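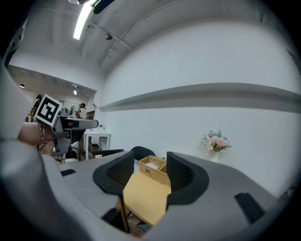 Ka-ming Siu has been repairing and refinishing furniture for 20 years, the last few of them in a narrow shop on Kamath Street. Most of the work is kitchen and dining tables, and most of those come in with the same complaint: the top has gone dull, sticky or orange. Siu likes a light natural-wood tabletop with a pale, slightly yellowish surface, and says customers often ask for that look without knowing what it takes to keep it. "They want it to look like nothing has been put on it," he says. "Then they put a glass of red wine down."

He learned the trade at Skidora, a maker of school furniture that has since closed. His first job there was sanding desk lids. "I did that for a whole winter. I can still tell you the grit by touching the paper."

The shop takes in 234 pieces a year. Siu would like it to be fewer. A chair can be turned around in a day, but a table needs room, and while the finish cures he can't stack anything on it. December is the worst month, when people suddenly look at the table they plan to serve dinner on. "I tell them to buy a tablecloth and call me after the holidays."

His advice on cleaning is short. Use a damp cloth, then a dry one. He doesn't like spray polish, and he has spent many hours taking it off. "It builds up – you get a gray film, and people spray more on to hide it."

Siu charges 50 dollars to look at a piece and takes that off the bill if the job goes ahead. Some tables he sends home untouched. One customer wanted the pen marks sanded out of a table her children had done homework on, then phoned 2 hours later to ask him to leave them alone. He had already started on one end.

"So one end is smooth," he says. "She puts the fruit bowl there."

He has no plans to take on a bigger space. The lease is up next year and he expects to sign it again.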